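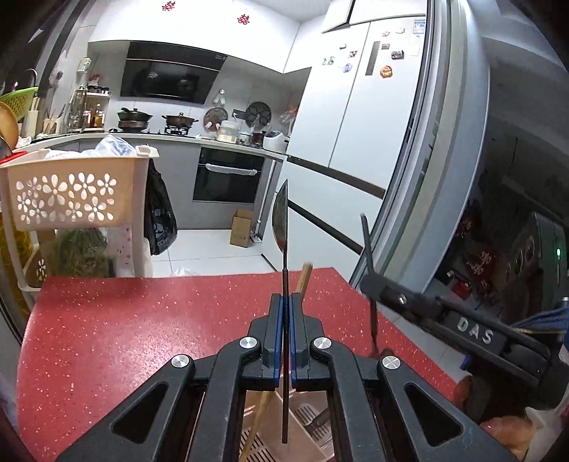 Siriporn Kaewmanee
July 2022
14 comments

I have wanted somebody else to do my dishes since I was tall enough to reach the sink, so when Etley offered a long home trial of the Rikico kitchen arm, I signed up before I'd even read the price (it's $2,921, and I did need to sit down afterward).

Let me start with the good part, because there is one! The Rikico can put away cups. It takes them off the drying rack one at a time, slow as a sleepy teenager, and sets them on the shelf right side up. It's good with plastic bowls too, and with the big wooden spoons my mother gave me. I came down one morning to a cleared rack and I could have hugged the thing.

Knives are another story. A thin handle is hard for any two-fingered gripper, and the Rikico likes to let the blade swing around while it makes up its mind. The soft finger pads help, and I'd pay the extra for them, but I stood well back and in the end I kept the sharp things for myself. Wet spatulas slid. Pot lids it wouldn't even try.

Then there's the clutter. The manual asks for a clear counter, and I cook every day for 6 people, so you can imagine how often mine is clear. Move the rice cooker over a little and the arm stops and beeps until you come and show it the counter again.

So can a machine do the chores yet? Some of them, if you're patient and you stay in the room. I'd wait for the next model, or for the price to drop by more than 1,000 dollars. Mine goes back in September, and I will miss it on cup days.

Last updated by the author
Shared 500 times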